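Every fall somebody sends me an article about how mending your own clothes will save you money and calm your nerves. I have my doubts about both. In October I finally gave in and patched a winter coat, a Trudovora I bought secondhand, following a free guide from a site called Britivness. 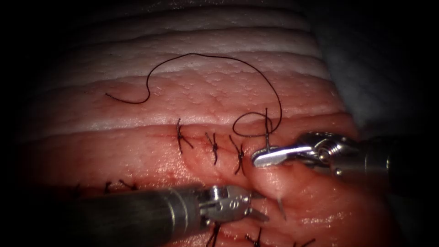 The guide promised 15 minutes. I was at it all evening, and the lining still puckers. My neighbor Guido Ruggiero swears by the running stitch for this sort of thing – he also swears by putting vinegar on everything, so weigh that as you like.
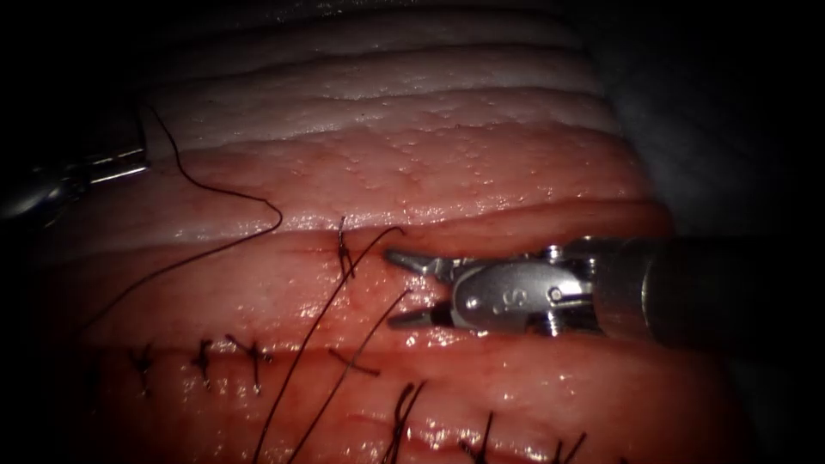 Dark thread, tied stitches.

Then there's the money. The starter kit they push costs nearly 50 dollars, and the coat cost me less than that. The comments under the guide (1,784 of them when I looked) are mostly people thanking each other. I scrolled for a while looking for one person whose patch had lasted a full winter and gave up.
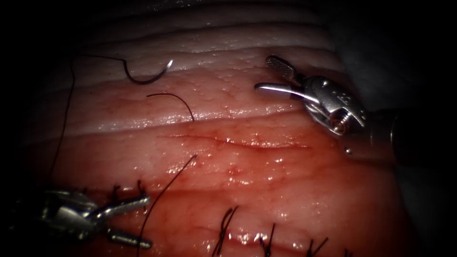

I'll wear the coat, puckers and all. But if the pocket goes next, I'm taking it to the tailor by the bus station and paying him to be calm for me.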